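4.3 Sorting Tableware into the Gisden Containers

This section covers the sorting of clean tableware before it is moved to shelves or packed. It applies to the Gisden bin and to the shallow Tomar trays. For lids and dividers, see section 4.5.

Before you start

Clear a work surface at least 900 mm wide. Check that each tray sits flat and does not rock. Wipe out the containers and let them dry fully.

CAUTION: Do not load the bin while it stands on a loose cloth. The cloth can slide when the bin is pulled forward.

Procedure

1. Place the bin on one side of the work surface with the long side facing you.

2. Stack plates of the same diameter in the bin, largest at the bottom. Keep the stack upright and clear of the bin wall.

NOTE: Chipped plates must be removed at this step. A chip on the foot ring will scratch the glaze of the plate below.

3. Set the spoon tray next to the bin. Put ceramic soup spoons in this tray only. Spoons of the same shape may be nested, up to 2 deep.

4. Set the chopstick tray beside the spoon tray. Lay the chopsticks in one direction with all the back ends together. Do not mix lengths.

5. Place a mat in front of the trays and use it for bowls. Large bowls do not go into the trays. Handle one at a time and inspect the inside for hairline cracks under a direct light.

Plates are in the translucent bin, spoons in the teal tray and chopsticks in the taupe-brown tray, with a large bowl in front.

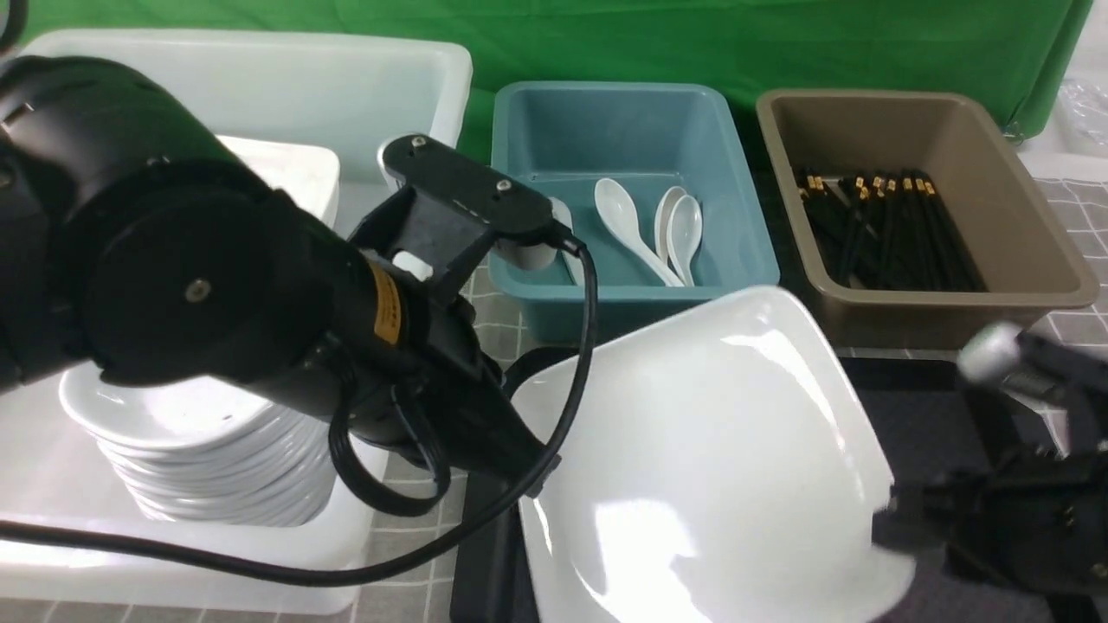
6. Move inspected bowls to the Brundus rack. Leave 30 mm between rims.

7. Label each container on the short side. Write the contents and the shelf number.

After sorting

Carry the bin with both hands under the base. Do not lift it by the rim when it holds plates. Trays may be stacked only with the divider plate fitted (section 4.5).

Section revised December 5, 2018, I. Rätsep.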